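Last updated: March

Propagation bench, morning

Root cuttings of the oriental poppies are finally showing something. Tray A has green noses in most of the cells, Tray B has moss. Both trays got the same compost and the same careful speech from me, so I am blaming the lid on B, which Leobardo swears he vented and which I found clamped down like a pressure cooker.

Reminder to whoever does the next lot: poppy roots go in the right way up. Flat cut at the top, slanting cut at the bottom. Idun laid hers on their sides because she couldn't remember which end was which, and hers are doing better than mine. I have written this down in the interests of science and would rather it went no further.

Lost 17 of the delphinium seedlings to damping off. They were sown too thick (me) and watered from above (also me). Remainder pricked out into deeper cells, watered from below, fleece taken off during the day. If they sulk they sulk.

Perla wants to know why the Bremitar penstemons were cut back already when the sheet says April. The sheet is right. I had the secateurs in my hand and a bit of a mood on. There is new growth low down on all of them, so with a mild few weeks we get away with it, and with a hard frost I shall be ordering more and being very quiet at the meeting.
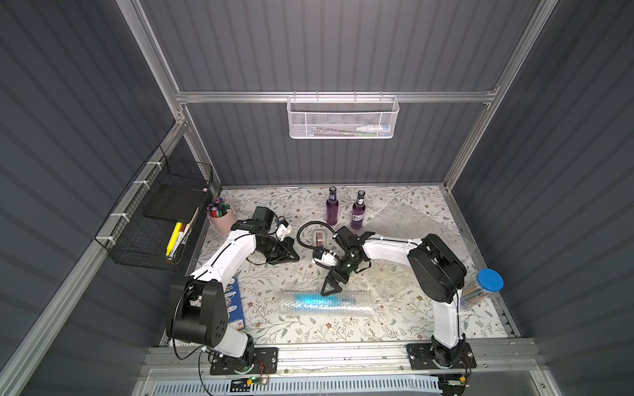 White basket on the crossbar, black one on the left.

Peat-free mix, second go. The first batch from Ciltton dried to a biscuit on top while staying soggy underneath, a trick I had not seen before. For this one I added sharp sand and sieved out the lumps, 18 litres at a time, until my shoulder complained. It drains properly now. It also weighs as much as a small pony, so fill the trays where they are going to live and don't carry them the length of the tunnel as I did.

Dahlias: tubers of Xolalpa out of store and looked over. Two had gone soft at the neck and went on the heap. The rest are plump enough to pot up, barely covered, one good drink and then leave them alone until they shoot. Annick mists hers daily. Hers also rot every year, and we have agreed not to discuss the connection.

Slugs have found the hostas before the hostas have found the surface. Went out with a torch at 9 pm and came in with a full jar. Guadalupe suggests beer traps. I suggest Guadalupe buys the beer.

Still to do:
- relabel Tray B, since the ink has run and it now says something rude
- split the big clump of asters by the door before it gets any taller
- ask Idun where the good dibber went
- sow second lot of delphiniums, THINLY

Afternoon: rain on the tunnel roof, nothing sown, drank tea and read the Fladasent catalogue. Ringed four things we have no room for.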